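Section 2. Wiping Down the Table

Remdale Shared Room Guide, revised 29 September 2024

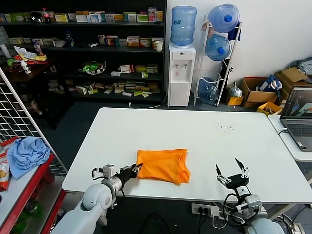

A table that gets used all day needs a proper wipe, and it takes so little time that we hope you'll do it before you leave, even on the evenings when you are already late for supper. The steps below were first written out by Ludmila Oravec for the old room, and we have kept most of her wording, which we are fond of.

Before you start

Take a cloth from the clean pile and fold it in half, then in half again. A folded cloth gives you several fresh faces to turn to, and it sits flat under your hand. Move cups, papers and snacks to a shelf. Laptops may stay on the side table if you are only doing the main one.

CAUTION: Power strips and cords on the floor must stay dry. Wring the cloth out over the sink, never over the table, and keep spray bottles away from any plug.

To wipe the table

1. Go over the top once with the cloth dry, and bring all the crumbs toward you from the far side. Go slowly at the corners -- crumbs love to hop off there.

2. Catch the crumbs in your free hand or in a dustpan held just under the edge. Please don't sweep them onto the floor, where they get in among the cords and are a real nuisance to pick out.

3. Turn the cloth to a fresh face and dampen it. It should feel cool to the touch but leave no drops when you squeeze it.

4. Wipe in long, overlapping strokes from one short side to the other, then run the cloth along the edges, which everybody leans on and hardly anyone remembers.

5. For a sticky spot, lay the damp cloth over it for 2 minutes and then wipe again. Don't scrape with a knife or a ruler, however tempting it may be.

6. Dry the top with a second cloth.

Note: White tabletops show tea and marker very quickly. If a mark is still there after step 5, leave a slip for Ikhsan Pangaribuan and he will see to it with the stronger cleaner.

When you are done

Shake the cloth out over the trash can and drop it in the wash. If the clean pile is getting low, go ahead and start a load -- the short warm cycle is plenty. Shelves and wire panels are covered in Section 3.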